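Imprimir | Enviar por correo

24 de noviembre de 2020
Por Mamta Tyagi

El banco de semillas de Judstead abre sus cajones a toda la comarca

¡Por fin! El banco de semillas de Judstead ya presta variedades a cualquier vecino de la comarca, tenga huerto propio, parcela alquilada o dos macetas en el balcón. Hasta ahora solo podían pedirlas los socios, y la lista de espera para hacerse socio era larga. Desde esta semana basta con apuntarse en el mostrador de la biblioteca municipal y llevarse los sobres a casa.

La colección reúne 331 variedades de hortalizas, legumbres y flores, casi todas cultivadas en el valle desde hace generaciones. Hay judías de mata alta que no se encuentran en ningún catálogo, un tomate rosado de piel finísima que se estropea con solo mirarlo (y que por eso mismo jamás llega a las tiendas) y una lechuga de invierno que aguanta las heladas de Himance con una dignidad admirable. Quien la haya probado en enero, con aceite y poco más, sabe de lo que hablamos.

El sistema es sencillo y generoso. Cada persona puede retirar hasta ocho sobres por temporada. A cambio, se compromete a dejar granar algunas plantas y a devolver semilla limpia y seca, con una etiqueta en la que figuren la variedad, el lugar de cultivo y el año. Si la cosecha se malogra, no hay multa: se avisa y se vuelve a intentar. En la última campaña, todavía restringida a los socios, salieron 1.293 sobres, y el regreso fue tan bueno que hubo que ampliar el archivo con otros dos armarios.

«Una semilla guardada diez años en un cajón es una semilla que se está muriendo», explica Geeta Shakya, responsable de la colección. «Lo que queremos es verlas en la tierra, en muchas tierras distintas, y que vuelvan un poco cambiadas». Shakya lleva meses revisando fichas y haciendo pruebas de germinación, y habla de las habas moradas con un entusiasmo contagioso. Las habas, por cierto, son lo primero que recomienda a quien empieza ahora: se siembran en pleno otoño, piden poco y en mayo ya están en la mesa.

Con la apertura llega también un cuaderno de cultivo, escrito por los propios hortelanos, que se entrega gratis con el primer préstamo. Recoge fechas de siembra para la parte alta y la parte baja del valle, trucos contra el pulgón y unas páginas estupendas sobre cómo evitar que las calabazas se crucen entre sí, un asunto que ha provocado más de una sorpresa en las huertas de Himance.

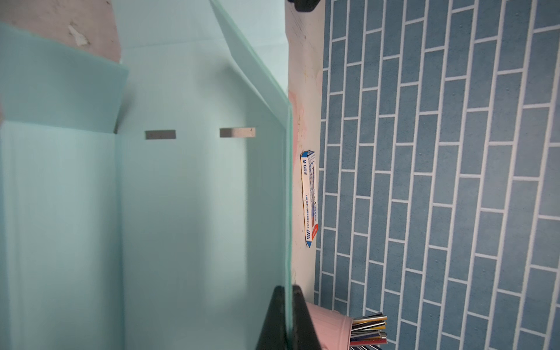
¿Se pueden llevar semillas propias aunque no se haya pedido ningún préstamo?

Se aceptan donaciones de cualquier vecino, siempre que la semilla esté seca, no proceda de híbridos comerciales y venga con el nombre por el que se la conoce en casa. Los nombres familiares son bienvenidos, y cuanto más raros, mejor.

El mostrador atiende en el horario habitual de la biblioteca. Las habas, los guisantes y los ajos están ya disponibles; los sobres de tomate, pimiento y berenjena se repartirán cuando termine el invierno, a tiempo para los semilleros.

Imprimir | Enviar por correo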